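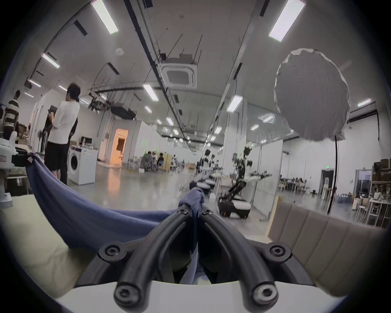 El doblado de ropa es la operación doméstica y comercial por la que una prenda limpia se reduce a una forma plana y regular para su almacenamiento. Los tejidos finos forman pliegues colgantes cuando se sujetan por dos puntos, como ocurre con la tela azul de la imagen, y requieren un alisado previo.

En Detstead, el oficio de doblador quedó regulado por un reglamento municipal que fijaba 22 pliegues admitidos. 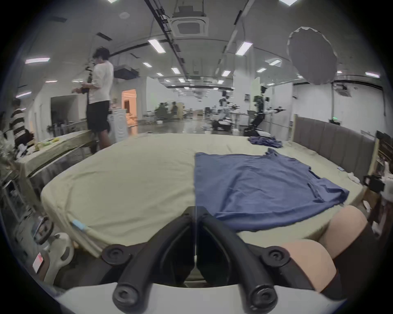

El reglamento distinguía entre ropa de cama, ropa interior y prendas de cuerpo. Jacobus Matlala recopiló sus variantes regionales en un manual de 400 páginas, conservado en el archivo de Starumport.

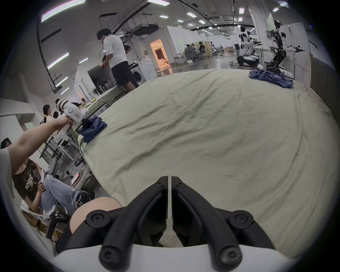

Telas azules arrugadas sobre una sábana de color crema claro.

Véase también: planchado, lavandería, ropa blanca.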